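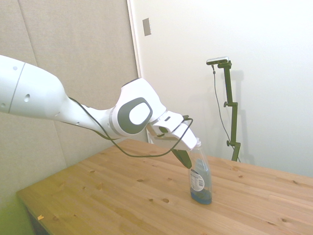

Ticket: Heleo booking calendar shows the wrong time after the clocks changed
Product: Heleo (hosted plan)
Opened by: Flornness front desk
Status: Resolved, keeping open a little longer in case it comes back
Priority: Normal, though it did not feel very normal from our end

Original message

Hello again to everyone at Heleo support, and thank you in advance for your patience, as I know I tend to go on a bit.

We run our class bookings at Flornness through your calendar and we have been very happy with it. Ceramics, sewing, the beginner bread class, all of it goes in there and people book themselves in, and our phone rings a great deal less than it used to. Since the clocks went forward in March, though, the confirmation emails have been going out with a start time that is one hour early. The calendar on our website is right. The calendar in the admin page is right. The email is wrong. So a person books the 4 p.m. sewing class, sees 4 p.m. on the screen, and then gets a cheerful email telling them to come at 3.

You can imagine how that went. We had people sitting on the stairs with their fabric bags, very good-natured about it, and we made a lot of tea.

What I have tried so far:

I checked the time zone under Settings, then Location. It is set correctly and has been since we signed up.
I logged out and back in.
I cleared the browser cache, and then did it again on the other computer in case that mattered.
I sent myself a test booking. Same thing, an hour early.
I changed the email template back to the standard one, in case our own wording had upset something. No difference, so I put ours back.

I have not touched anything under Advanced because the page says not to, and I am the kind of person who listens to a page.

Any help would be lovely.

Reply from Heleo support

Thank you for such a thorough write-up, it saves us both a lot of back and forth. You did well to leave the Advanced page alone, and I am now going to ask you to go and look at it, with apologies. You won't need to change anything yet.

Could you open Settings, then Advanced, then Outgoing mail, and tell me what it says next to "Sender region"? Could you also tell me whether the wrong time shows up in every class or only in the repeating ones? There is a difference in how the two are stored, and it would help me to know which road we are going down.

Reply from Flornness

Well, I'm glad you asked, because I would never have thought to check that. I made test bookings for several classes this morning. The one-off workshops are fine! The glaze workshop in June came through with exactly the right time. It is only the classes that repeat every week, and only the ones we set up in the winter. The bread class, which we added after the clocks changed, is fine too.

Next to "Sender region" it says "Inherit (fixed offset)". I don't know what that means but I have written it down on a sticky note with great care.

Also, something I forgot to mention in my first message. We moved our mail over to Flernitz in February. Everything has arrived perfectly well since then, so I didn't connect the two, but I thought I had better say so.

Reply from Heleo support

That is the missing piece, thank you. When an account is connected to an outside mail service such as Flernitz, the sender region gets filled in at the moment of connecting. Yours was connected in winter, so it saved the winter offset as a plain number and has gone on using it ever since. The one-off classes look up their time fresh, so they came out right. The repeating ones carry a saved copy of the offset from the day they were made, and that is the copy the email reads.

Please try the following, in this order:

1. Settings, Advanced, Outgoing mail. Change "Sender region" from "Inherit (fixed offset)" to "Use location time zone". Save.
2. Open each repeating class that was made before the clocks changed, click Edit, and click Save without changing anything. This writes a new copy with the right setting.
3. Send yourself one test booking from each class you saved.

Please don't delete and remake the classes. It would work, but the people already booked would all get a cancellation email, and I suspect your stairs have been busy enough.

Reply from Flornness

Done, and I have to say it was far less frightening than the page made it sound. There were 4 repeating classes to save, and 3 of them came right the first time. The last one, the evening ceramics class, still sent the old time. I tried it 2 more times and got the same result, and then I went and had my lunch.

When I came back I noticed that evening ceramics has a little note under its title saying "Imported from Altıntaş". That was the booking system we used before yours, and I had forgotten that we brought anything across. Might that be why?

Reply from Heleo support

It is exactly why, and well spotted. Imported classes are locked to the settings they came in with. On the Edit page, scroll to the very bottom and you should see "Detach from import". Click that, wait for the page to reload, and then save as before. Existing bookings stay put and no emails go out.

The mail queue can take up to 20 minutes to catch up after a detach, so please give it that long before sending the test.

Reply from Flornness

I waited the full 20 minutes, with one eye on the clock, and the test email came through saying 6 p.m., as it should. I then booked myself into all of the classes once more to be certain, and have since canceled myself out of them, so please ignore the odd burst of activity on our account.

One last question, whenever you have a moment. People who booked before the fix still have the old email in their inbox. Is there a way to send it to them again with the right time, or should I write to them myself? I don't mind writing, I would just rather not send them two things that disagree.

Reply from Heleo support

You can resend from the class page: open the class, choose Attendees, tick the box at the top of the list, and pick "Resend confirmation". There is a space for a short note above the details, and a line there saying that the earlier email had the wrong time should do nicely. I have marked the ticket as resolved, and a reply here will open it again.

Reply from Flornness

All resent, and the first few people have already written back to say they'd wondered. Thank you so much for your help with this. I have put a reminder in our own calendar to send a test booking when the clocks go back.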